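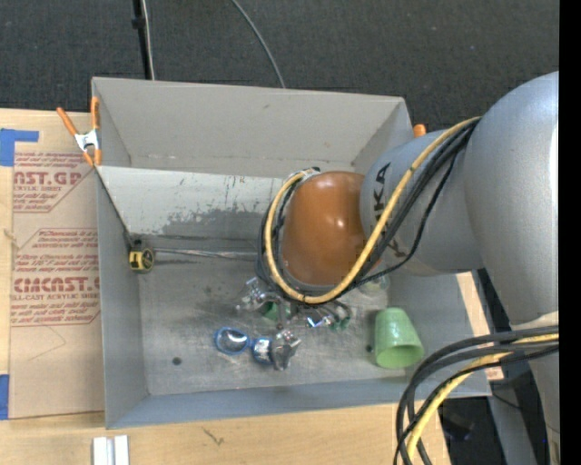
4.2 Lageurteil und Erwartung in der Teilstichprobe der Erwerbstätigen

Die Beurteilung der allgemeinen Wirtschaftslage und die Beurteilung der eigenen finanziellen Situation werden in der Literatur überwiegend als getrennte Konstrukte behandelt. Für die vorliegende Erhebung wurde diese Trennung übernommen. Der Fragebogen enthielt beide Items in fester Reihenfolge, zuerst das auf den Wirtschaftsraum bezogene, danach das auf den Haushalt bezogene. Eine Rotation der Items war vorgesehen, ließ sich in der Erhebungssoftware Takance jedoch nur für Fragen innerhalb desselben Blocks einstellen und unterblieb deshalb. Ein Reihenfolgeeffekt kann damit weder nachgewiesen noch ausgeschlossen werden.

Die Teilstichprobe umfasst 200 erwerbstätige Personen aus den Erhebungsgebieten Plivier und Kistside. Die Feldarbeit lag beim Institut Chong und wurde im Februar abgeschlossen. Beide Gebiete weisen einen vergleichbaren Anteil des verarbeitenden Gewerbes auf, unterscheiden sich aber in der Betriebsgrößenstruktur: In Plivier dominieren wenige große Arbeitgeber, in Kistside kleine und mittlere Betriebe. Die Gewichtung erfolgte nach Alter, Geschlecht und höchstem Bildungsabschluss. Auf eine Gewichtung nach Branche wurde verzichtet, da für Kistside keine hinreichend aktuellen Randverteilungen vorlagen.

Das Lageurteil wurde auf einer vierstufigen Skala ohne Mittelkategorie erhoben (»sehr gut«, »eher gut«, »eher schlecht«, »sehr schlecht«). Für die Auswertung wurden die beiden oberen und die beiden unteren Kategorien jeweils zusammengefasst. Danach bewerten 51 Prozent der Befragten die Wirtschaftslage im eigenen Gebiet positiv und 49 Prozent negativ. Personen ohne Angabe sind in der Teilstichprobe nicht enthalten; sie wurden vor der Gewichtung ausgeschlossen. Die Differenz liegt deutlich innerhalb des Stichprobenfehlers und wird im Folgenden nicht interpretiert. Von einer mehrheitlich positiven Einschätzung zu sprechen, wäre bei dieser Fallzahl nicht zulässig.

Aussagekräftiger ist das Verhältnis zwischen beiden Items. Befragte, die ihre Haushaltslage positiv einstufen, urteilen über die allgemeine Lage im Mittel zurückhaltender als über die eigene. Das Muster entspricht der mehrfach beschriebenen Diskrepanz zwischen persönlicher und kollektiver Wahrnehmung. Bei negativer Haushaltslage verschwindet die Diskrepanz weitgehend; beide Urteile fallen dann zusammen. Ngui führt diesen Befund auf die unterschiedliche Informationsgrundlage zurück: Wer finanziell unter Druck steht, schließt von der eigenen Situation auf die des Umfelds, während sich die übrigen Befragten stärker an der Berichterstattung orientieren. Mit den hier verfügbaren Variablen lässt sich diese Deutung nicht prüfen, weil die Mediennutzung nur als Häufigkeit und nicht nach Inhalten erfasst wurde.

Der Vergleich der Gebiete ergibt für das Lageurteil keinen belastbaren Unterschied. Bei der Erwartung für die kommenden zwölf Monate weichen die Verteilungen dagegen voneinander ab. In Plivier streuen die Antworten stärker und die Randkategorien sind häufiger besetzt. Ein Zusammenhang mit der Betriebsgröße ist plausibel: Wo die Beschäftigung von wenigen Unternehmen abhängt, werden deren angekündigte Investitionen oder Kürzungen von einem großen Teil der Befragten gleichzeitig wahrgenommen und je nach Stellung im Betrieb gegensätzlich bewertet. In Kistside fehlt ein solcher gemeinsamer Bezugspunkt. Die offenen Nennungen stützen diese Lesart, sind aber ungleich auf die Gebiete verteilt und wurden nur von einer Person kodiert.

Zusätzlich wurde ein Block mit 6 Items zu vermuteten Ursachen der wirtschaftlichen Entwicklung vorgelegt. Abgefragt wurden Energiepreise, Fachkräfteangebot, Steuern und Abgaben, Auslandsnachfrage, öffentliche Investitionen sowie die Automatisierung der Produktion. Mehrfachnennungen waren möglich. Energiepreise und Fachkräfteangebot wurden in beiden Gebieten am häufigsten genannt. Die Automatisierung wurde selten als alleinige Ursache angegeben und trat meist zusammen mit dem Fachkräfteangebot auf. Ob die Befragten sie dabei als entlastend oder als belastend einordneten, geht aus dem Item nicht hervor, da die Wirkungsrichtung nicht erhoben wurde. Für eine Folgeerhebung wird empfohlen, jedem Item eine Richtungsfrage nachzustellen.

Die Erwartungsvariable wurde in einem ordinalen Logitmodell auf Haushaltslage, Gebiet, Alter, Bildung und Beschäftigungsform zurückgeführt. Den stärksten Beitrag leistet die Haushaltslage. Der Gebietseffekt bleibt nach Aufnahme der Kontrollvariablen im Vorzeichen stabil, verliert jedoch an Präzision. Das Alter wirkt nicht linear; die mittleren Altersgruppen antworten skeptischer als die jüngeren und die älteren. Die Annahme paralleler Regressionen wurde für die Beschäftigungsform verworfen, weshalb für diese Variable schwellenspezifische Koeffizienten geschätzt wurden. An den übrigen Ergebnissen ändert die weniger restriktive Spezifikation nichts Wesentliches.

Zwei Einschränkungen betreffen die Datengrundlage. Erstens wurde überwiegend am frühen Abend telefonisch befragt, sodass Beschäftigte im Schichtdienst vermutlich unterrepräsentiert sind. Für Plivier dürfte dies stärker ins Gewicht fallen als für Kistside. Zweitens bezieht sich das Lageurteil auf »die Wirtschaft in Ihrer Region«, ohne dass der Begriff der Region im Interview abgegrenzt wurde. Aus den Pretests ist bekannt, dass ein Teil der Befragten darunter die Gemeinde, ein anderer Teil das gesamte Umland versteht. Die Formulierung wurde dennoch beibehalten, um die Vergleichbarkeit mit der vorangegangenen Welle zu wahren.

Die Ergebnisse für Nichterwerbstätige werden in Abschnitt 4.3 gesondert berichtet.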